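Curiline Collectors' Help — Stamps and Postal History

Removing old hinges from mint stamps without damaging the gum

Posted by Shabani Mrema, Oct 23, 2026

Good evening to all. I have bought an album from the Valwood sale, with airmail stamps of many countries. It was lot 608 and I paid more than I wanted, but I am satisfied. Most of the stamps are used, and for these I know what to do. My problem is with the mint ones. 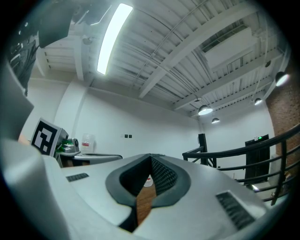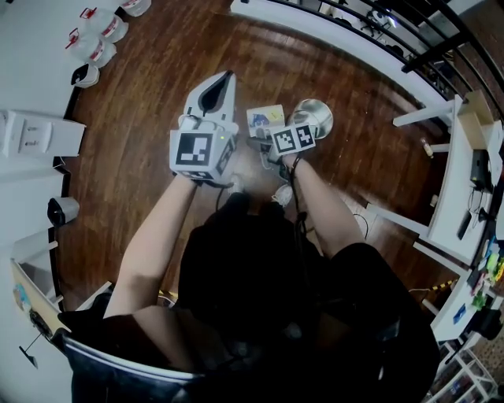 How can I take old hinges off mint stamps without spoiling the gum?

Leave a hinge in place if it does not lift easily when dry, and use moisture only on stamps of low value, where a small mark on the gum will not trouble you.

The line before this one is what the man at my stamp club told me, and I copied it as he said it. I would like to know if other collectors agree with him. The album was made by one person over many years, and I think he changed the kind of hinge two or three times. On the first pages the hinges are thin and almost transparent, and they jump off when I touch them with the tweezers. On the later pages they are thick and brownish, and in some places there are two hinges, one on top of the other. I tried one of these on a cheap stamp and a piece of the paper came away with it, so now there is a thin spot.

I do not plan to sell. But my daughter will have the collection one day, and I don't want to leave it worse than I found it.

Amado Pangilinan
Member, 2,421 posts

Your club man is right, and I would be even more careful than him. A hinge remnant takes away a little of the value. A thin takes away much more. Many buyers of older airmails expect to see hinge marks and do not complain.

If you still want to try, this is my way with the thick ones. I put a damp piece of blotting paper in a small plastic box with a lid, and over it a plastic grid, so the stamp never touches the wet paper. The stamp goes on the grid with the face down. I close the lid and look every 10 minutes. When the hinge begins to bend by itself, I take it by the corner with flat tweezers and pull slowly, almost parallel to the stamp. If it resists, I stop and put the stamp back in the box. Afterwards the stamp must dry with the gum side up, on something it can't stick to, and only when it is dry I put it under a book.

The gum will lose some of its shine where the hinge was. You must accept this — there is no method I know which leaves it perfect. With double hinges, take only the upper one and be happy.

Please do not do this with stamps that have coloured or fugitive ink. I lost a nice pair in that way, one December, and I still have them in a drawer.

Mylene Ignacio
Member

i just soak everything, never had a problem

Damián Farías
Member

Mylene, soaking is for used stamps. If you soak a mint stamp the gum goes into the water and you have a stamp without gum. Shabani, please don't follow this one.

I agree with Amado, only I would add that you should look at the back under a strong lamp before you begin. Sometimes the thin is already there, under the hinge, and the hinge is holding the paper together. In that case leave it. Also I would move the mint stamps to mounts now. I use the Carulgate ones with black backing, but cut them a little larger than the stamp, or the perforations will bend at the corners.

Shabani Mrema

Thank you Amado and Damián. I will leave the thick hinges where they are, and perhaps try the box with 2 stamps from the last page which have no great value. The mounts I will order this week.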